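4.2 Timing of leaked and advertised offers

Shoppers now learn of many sale prices well before the sale begins. To see how early this happens, we followed 52 tablet and e-reader offers from two retailers, Stolside and Zalcombe, through October and November. An offer was counted as leaked if its price appeared on a deal site before the shop had published it. Prices were checked each morning, and bundles were left out (see 4.4).

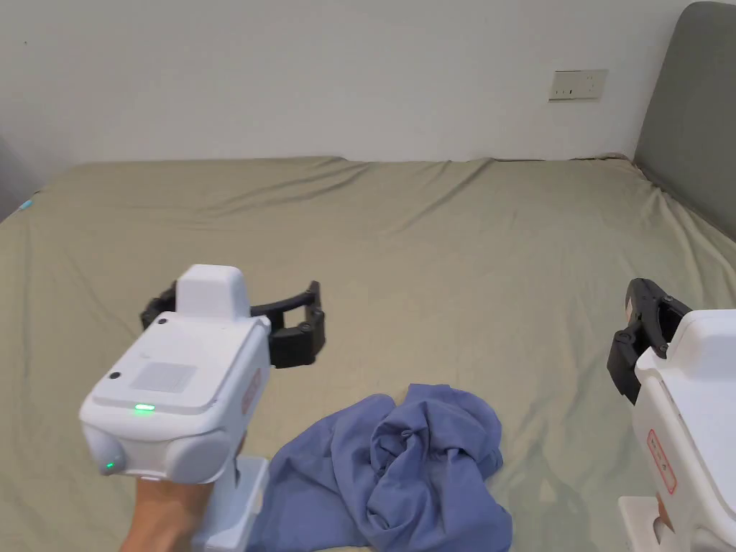
Discounts at Stolside were mostly small and spread over several weeks, while Zalcombe kept its larger cuts for the final weekend. The same pattern held in the household lines that both shops sell beside their electronics. A plain green fitted sheet of the kind on the bed in the first picture would fall in the bedding group, which we used only as a check on general price movement and did not include in the main count. Bedding prices moved little before the sale at either shop.

Agarwal and Bista report that buyers remember the first price they see and judge later ones against it. If so, an early leak may weaken a doorbuster, as the low price is no longer a surprise by the time the doors open.
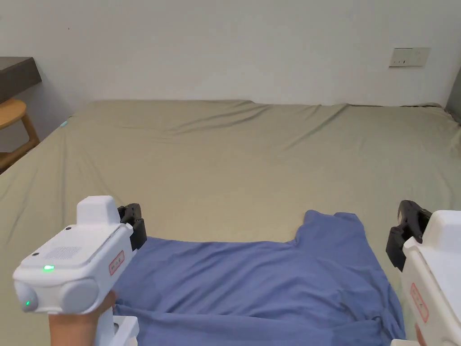 We tested this with a short survey of 149 shoppers, all of whom had bought a tablet or reader in the past year. Those who had seen a leaked price were more willing to wait for the sale, but they were also quicker to look at a second shop. The effect was clear for cheap readers and weak for full-size tablets. Answers about past purchases rely on memory and should be read with care.

Leaks typically came about 4 days before the official advert. In 3 cases the leaked price was wrong and the shop charged more on the day. We kept these cases in the sample and marked them in the price table.
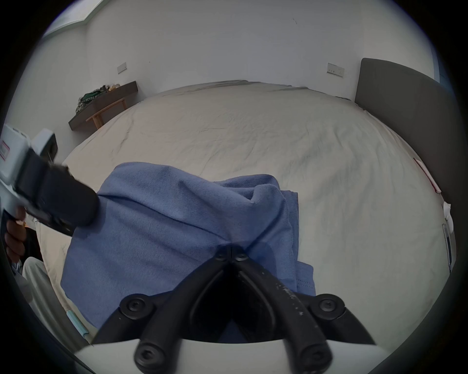 Figure 3. Hand-held gripper with black jaws and a white base plate.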